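Lists > manipulation-methods > Archive > Thread: Re: wrist view only, does it hold up?

Subject: Re: wrist view only, does it hold up?
Date: 20th July

Hello all,

Sorry for the slow answer, I wanted the second batch of trials in before I said anything. Quoting the bit I'm replying to:

> We tried dropping the overhead camera back in April and the grasps got
> noticeably worse on anything long or lying on its side. Our guess was that
> the policy can't tell which way an object points once the fingers are close
> to it and covering half the view. Has anyone at Findonora seen the same, or
> is it just our data? Also, how many demonstrations are you using? We stopped
> at 400 and I'm wondering if that was simply too few.

We did see the same, and I'm very pleased to say we've found something that helps a lot! We also stopped at 400 demonstrations, so the comparison with your setup should be quite fair. I don't think the amount of data was your trouble.

What we changed is small. The policy used to get the current wrist picture and nothing else. Now it also gets one older picture, taken on the way in, before the fingers reach the object. We call that the approach view. The network sees the two side by side, plus how far the arm has moved between them, and it predicts the next 8 steps as before. No new sensors, no depth, no extra labelling. You can build the pairs out of recordings you already have, which took us an afternoon (most of it spent finding a bug in my own timestamps).

The part that surprised me is how much the choice of older picture matters. A fixed delay is poor, because people slow down when they get near an awkward object, so the "old" picture ends up nearly the same as the new one. Picking it by distance travelled works far better. We take the last picture from before the final stretch of the approach and hold on to it until the gripper opens again.

On the test objects: Cestarach (our name for the baseline, for those who joined the list recently) missed 6 of the grasps in the bottle set. The version with the approach view missed 2, with the same starting poses and the same arm. I know that's a small set and I wouldn't hang a paper on it yet, but watching the two runs one after the other is really something. The baseline comes in and dithers over a bottle lying down, turning the wrist a bit one way and then back. The new one makes its turn early and keeps to it.

For anyone wanting to copy the table, there's nothing fancy about it. We put out ordinary shopping and packaging, some upright and some on its side, close enough together that the arm has to choose a way in. The big Tide PRO bottle has been the most useful single object: bright orange, so easy to find, but large enough that a close wrist view loses track of where the neck is. A tall tan package standing behind it makes things harder again. We use a yellow plastic sheet over part of the table and a green mat on the rest, and the sheet's wrinkles and shine are a nice nuisance in their own right.

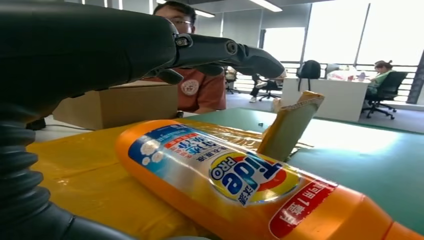
We haven't closed off the area or hung a plain backdrop, and I'd encourage others to try it that way. Training with people, desks and bright windows in view cost us a little at first, but the policy now copes when someone moves a chair.

Things that still don't work: objects that get knocked during the approach. The older picture is then wrong, and the policy trusts it far too much. Hồ, the variant with a learned gate on the older picture, was meant to fix this and so far it mostly learns to leave the gate open. Dropping the older picture at random during training looks more hopeful. I'll post numbers when there are enough of them to mean anything.

The pairing script will go in the Florkidon repository once I've tidied it. If you'd like it sooner and don't mind the mess, write to me off list. And if you still have the April recordings, please do try it on those, I'd love to know whether it carries over to a different gripper.

All the best from the Findonora bench

Contact the list owners | © manipulation-methods list archive | Back to top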